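2023-07-28

Today I went to the open day at Tomoana, in the big hall behind the Lokdale bus station. I had wanted to see it since December, when I read that they teach robots to work in a kitchen. The entrance was free, but one must write the name in a list, and I was number 14. The bus was late and I missed the welcome speech. I am not very sorry for it.

We stood behind a rope and a young engineer explained the breakfast task. The robot should take the bread out of the toaster and put it on the plate. She told us they have repeated this task 2,854 times. I wrote the number on my hand so that I would not forget it.

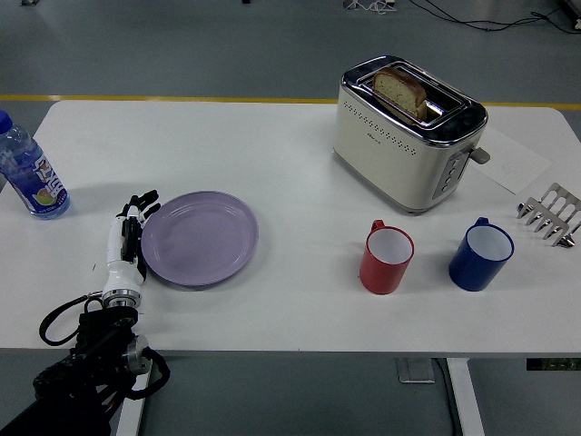
The breakfast table at Tomoana, with the bread in the toaster and the hand beside the plate.

I looked mostly at the hand. The fingers are black and have joints like mine, and I caught myself moving my own fingers inside my pocket. A man near me asked the price, and she answered only that it is more than his car.

I asked if the robot knows when the toast is burned. She said not yet, they want to try this later with the people from Dulta. I was proud that I asked it in English without preparing.

Afterwards I had tea and a dry biscuit. I came home at six with sore feet. Tomorrow I must write to my sister in Paltcombe and buy bread, there is none left.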